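Notes for the Zistdale basket set, last tidied up Mar 15, 2023.

## What's in it

There are 2,040 pictures of things you'd keep on a table, and far too many of them are baskets (my fault, I love them!). I sorted the lot into 22 folders by type, so bread baskets, trays and hampers each get their own.

The woven ones live in `wicker/`, all on a white table:

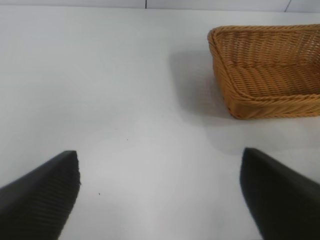
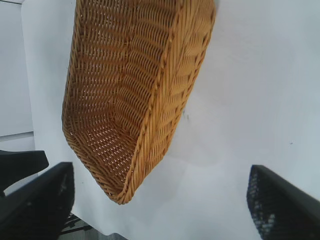
I've kept the labels short. `basket_long` means it's clearly longer than it is wide, and `basket_round` is everything else – yes, even the oval ones, sorry.

## Using it

Unzip it, then read `labels.csv`. It has 2 columns, file name and label, and no header row (I keep forgetting that myself).

## Still to do

- split `basket_round` properly, hopefully in April
- merge in the Irthorpe folders
- fix the spelling of "hamper" in `labels.csv`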